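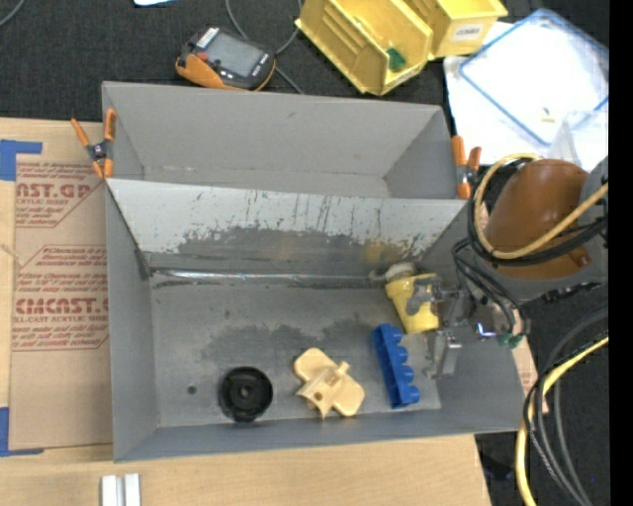
Unit 6: Bins, Dividers and Loose Parts

Course handout, Stemdale Workshop Skills
Instructor: Rostislav Mikuš

Read this before the February bench session. You will need it beside you for the exercise on the second half of the sheet. The bin you will be using is the gray metal one with the open top.

1. The bin

An open bin is the simplest kind of parts storage. It has no lid, no drawers and no labels of its own. Parts go in from above and come out from above. That makes it quick to fill and quick to empty, and it also means small pieces end up wherever they roll.

Our bin has two sections. The front section is the larger one and holds the mixed parts. The rear section is long and narrow and is kept empty between exercises. A slanted divider separates the two. Parts that lean against the foot of the divider are harder to get hold of than parts lying out on the open floor, so look there first when you are checking whether a bin has been fully emptied.

Two spring clamps with orange handles grip the sides. Leave them where they are. If one comes loose, tell the instructor and do not reset it yourself.

2. Reading wear

Wear on a container tells you how it has been used. The upper part of the divider is still light gray. Lower down there are dark vertical scratches, chipped paint and an uneven band of bare metal. The floor is scuffed too, with a darker smudged patch across the middle.

In your notes, keep what you see apart from what you think caused it. "Chipped paint on lower divider" is an observation. "Parts dropped against divider" is a guess, and should be written as one. Students lose marks on this every term.

Scratches and scuffs do not put a bin out of service. Sharp edges do. Run a gloved finger along any bare metal before you work with your hands inside. Report a burr with the bin number and the position, for example "front section, foot of divider, right end."

3. Describing parts without names

Most of the parts in the mixed bin have no part number. You have to describe them well enough for another person to pick out the same piece. Use this order: color, general shape, one feature that sets it apart.

Black, round, wheel or spool shape, raised rim with a small hub in the center.
Beige, two rounded lobes, curved section across them with a small brown hole.
Bright blue, long, straight on one side, four rounded knobs on the other.
Yellow, cylindrical, like a cup, wider rim at one end.
Whitish, rounded, with a loop-like projection.

Do not write what a part is for unless you know. "Wheel-shaped" is fine. "Wheel" is a claim about use.

4. Bench exercise

Time allowed: 15 minutes. Work in pairs.

One partner writes a description of a single part, 10 words or fewer. The other reads it and takes out the part described. If the wrong part comes out, the writer revises the description and the pair goes again. Swap roles after each correct pick. Parts that have been matched go into the rear section. When the front section is empty, check the floor and the foot of the divider, then return everything to the front.

Hand in all versions of your descriptions, including the ones that failed. Write the pair's initials at the top of each page.

5. Before next time

Read the Wojcik chapter on sorting by shape and bring one container from home or work that holds mixed parts. A jar or a tin will do. Spare record sheets are on the shelf in the Skoltotgate room, next to the gloves.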